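Brernano Building, Second Floor
Monthly Fire and Electrical Walk-Through — March
Filled in by: Shu-fen Yen
Start: Monday, 8:10 in the morning

Marks: OK = no action. FIX = must be repaired before next walk. ASK = I need an answer from somebody.

1. Exit doors and stairs

1.1 East stair door closes by itself and latches. OK
Comment: The closer was adjusted in the last month and it is now quiet.

1.2 West stair door closes by itself and latches. FIX
Comment: It stops with a small gap. I tried it 10 times and it latched only four times. Please adjust the closer and do not put tape on the latch, as was done before.

1.3 Exit signs lit. OK

1.4 Corridor free of storage. FIX
Comment: Two boxes of printer paper and one broken chair beside Room 181. The boxes were also written in the February list. The chair is new.

2. Fire extinguishers

2.1 Hanging in the correct place, sign visible. OK

2.2 Pressure needle in green. OK, one exception
Comment: The one by the kitchen is on the border of green. I marked it with a yellow tag and wrote to Godoy, who has the service contract. No reply until now.

2.3 Pin and seal present. OK

2.4 Monthly card signed. FIX
Comment: January is signed two times and February is not signed. I left the card as it is and put a note behind it.
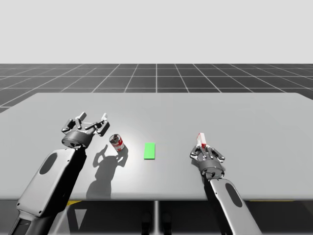
Table with two arms.

3. Work tables and desks

3.1 Tops stable, no sharp corners. OK

3.2 No extension cord connected into another extension cord. FIX
Comment: Found at the accounting desks — a white cord into a brown cord into a heater. I unplugged the heater and talked with the person. The heater is 400 watts, so it is a small one, but our rule is for all heaters and has no minimum.

3.3 Cords not under carpet or door. OK

3.4 Chargers not left on paper or cloth. ASK
Comment: Many people charge telephones on top of folders. Is this forbidden or only not recommended? The page in the Duser handbook says "avoid". I would like a clear word, then I can mark it.

4. Electrical panel room

4.1 Door locked, key in the key box. OK

4.2 Free space in front of the panel. OK
Comment: The ladder was moved, thank you.

4.3 Breaker labels readable. FIX
Comment: Breakers 7 and 9 both say "kitchen". One of them is for the corridor lights. Trustcombe made the labels and should correct them.
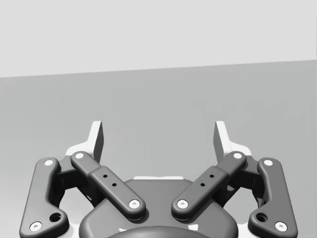

4.4 No smell, no noise, cover not warm to the hand. OK

5. Alarm and lights

5.1 Manual alarm boxes not blocked. OK
Comment: A coat stand is near the one at reception. It does not block, but with winter coats it will. Please move it to the other wall.

5.2 Smoke detectors, no plastic covers remaining. OK
Comment: After the painting one cover was forgotten. I removed it in the walk.

5.3 Emergency lights stay on with the test button. FIX
Comment: The lamp over the west stair went dark before I counted to 50. Battery is probably old. This is the same stair as 1.2, so both can be done in one visit.

6. Kitchen

6.1 Toaster crumbs emptied. FIX

6.2 Nothing stored on the microwave. OK

6.3 Fire blanket on its hook. ASK
Comment: The hook is there, the blanket is not. Did someone send it for replacement?

Please write the repair date beside each FIX and return the sheet to my tray. Priority is 1.2 and 5.3.

S. Yen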